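From: Delia Cârstea
To: equipment-planning list
Subject: Re: [equip] grippers for the second bench, need numbers by end of October

Answering from the train so forgive the typing. Replies under each bit.

Algirdas Grīnberga wrote:
> Before I sign off on anything I'd like to understand why the request
> went from 3 sets of fingers to 7. The Sivum arm is already paid for, the
> stand is paid for, and I was under the impression that the fingers that
> came with it were fine. What exactly is being bought, and what happens
> if we buy less?

OK so. Seven is the total for both benches, spares included. Three was only ever the second bench. My fault, I put the two figures in different tabs and only sent you one tab.

What's being bought: finger pairs, wrist camera mounts, and a box of replacement pads. The arm itself isn't changing. Stand isn't changing. If we buy less, we have no spares, and when a pair wears out that bench stops until the next delivery. Bindach quoted 6 weeks last time I asked. Six weeks of a parked arm costs us more than the fingers do, whichever way you want to do the sum.

> Also, can someone show me what the job actually looks like at the
> moment? I have a spreadsheet with part codes and no feel for what the
> hand is picking up.

Wrist camera view from the toy kitchen bench. Soft gray body, tapered, wider at the bottom, shiny lid sitting on top. Most of our problem objects are this kind of thing: no flat sides, nothing square to grab.
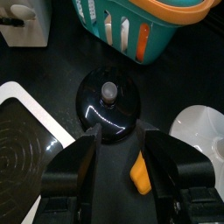

Wrist view, fingers at the gray piece with the black lid. Basket and plate behind.

Two things I'd point at for budget purposes. First, the fingers are wide. Good for a big piece like this one, not so good when you need to get in between things on a crowded table, so I want two of the seven pairs in the narrow profile. Same price from Bindach, Menzies charges extra for narrow. Second, glare. Look at the lid. That white streak is on every polished part we own and it's why there is a line for a diffuser panel on the sheet. It's the cheapest line on there, please don't cut it.

> Menzies came in lower on the mounts. Why are we not just going with
> them for everything?

Lower on mounts, yes. Their fingers need an adapter plate for the Sivum wrist and the plate isnt in the quote. I asked. Once you add it the gap is gone, and you have one more part to come loose. I'd be happy to split it: mounts from Menzies, fingers and pads from Bindach. Shipping goes up by around 60 and we still come out ahead.

> Could Jarby lend us a set while we decide?

Asked already. They are using theirs until the end of the month. Could maybe have one pair after that, wrong bolt pattern though, so back to adapters. I wouldn't plan on it.

So what I need from you:

- yes or no on the split order
- which budget the pads go in (consumables? last year they went under equipment and it was a mess)
- whether the toy sets count as equipment too. Baskets, plates, little cooktop, all that. I have them under consumables for now becuase they're cheap and they get swapped a lot

If the total has to come down, take out one spare pair from the first bench before you touch anything else. Please not the narrow ones.

Revised sheet is in the shared folder, both tabs this time. Signal is going, will pick up replies after 4.

Delia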